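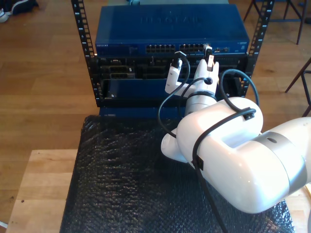 ## Skernik patching kit, four months in: mostly good, one nasty habit

I've been putting off this review since July, partly from laziness and partly because I kept changing my mind about the score. The Skernik kit is software plus a set of slim finger tips that lets a robot arm you already own plug and unplug network cables. I bought mine through Drimedo for $1,681, shipping included, and I've been running it against a small open rack with a Netgear switch up top. I paid for it myself, so all the grumbling is mine!

Let me do the nice part first. Setup is easy. You teach it the rack by nudging the arm to a few reference points, it learns the port row, and then you give it a port and off it goes. The manual is short and readable (a real person wrote it, I'd bet money on that), and the tips hold a small plug without chewing up the plastic. On a good day I can sit there with coffee and watch it work through a patch list, and I still get a kick out of it.

Now the bad part. In October I got fault 1908, "insertion force exceeded," and the arm did not let go.

I want to be clear about what I expected. If a plug goes in crooked and the force climbs past the limit, the arm should stop pushing, back off a hair, and open up or at least go soft so I can move it by hand. The manual says as much on page 40. What mine did was stop and hold. The plug was jammed at an angle in the socket, the fingers were clamped on it, and the whole arm was still leaning on the front of the equipment. I hit "clear fault" on the screen and it pushed *again*. Same port, same crooked angle, a little further in. That's when I slapped the e-stop, and I'm glad I keep it on my side of the table.
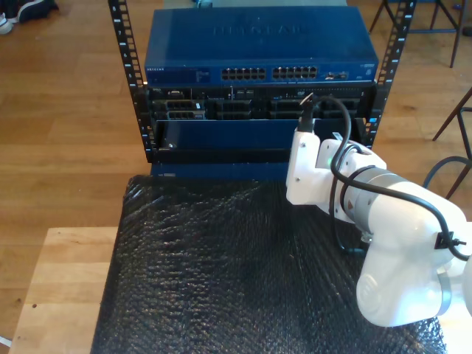
The damage was one bent contact in a port and one cable for the trash. Cheap, as these things go. What bugs me is the second push. Clearing a fault should never restart a move without asking, especially when the natural thing to do is lean in and see what's stuck. My hand was maybe a foot away. If I'd been holding the cable, I'd be writing a much crankier review.

I wrote to support and got Llinos Morgan, who was great. She asked for the log, read it the same day, and told me the retry setting ships switched on in version 12 of the software. So "clear fault" really means "clear fault and have another go." It's in a submenu called Recovery, under a checkbox labeled "Resume task." She agreed the label was lousy and said a fix was coming, with no date promised.

If you own one of these, do this before your next run:

- Turn off "Resume task" in the Recovery menu, then restart the controller. Mine didn't save the change until I restarted.
- Drop the insertion force limit a couple of notches. It fails a bit more often on stiff plugs, and I can live with that.
- Re-teach the reference points any time the rack gets bumped. My rack had shifted slightly on the table, and I think that's how the plug ended up crooked in the first place.
- After any fault, e-stop first and look second.

Also, check your cable clips. They have nothing to do with the fault, but I want enough slack at the wrist that a turn doesn't tug on anything, and the kit's own guide skips over this completely.

I did look at the Pilkington kit as a replacement, and a friend swears by his Lasuvcombe fingers, but the first costs a lot more and the second is only hardware, so you'd be writing the port routines on your own. No thanks, not with my evenings.

Since changing the settings I've had two more force faults, and both times it stopped and stayed stopped until I told it otherwise. So I'm keeping it. Three stars out of five for now, and I'll bump it to four when that checkbox ships switched off.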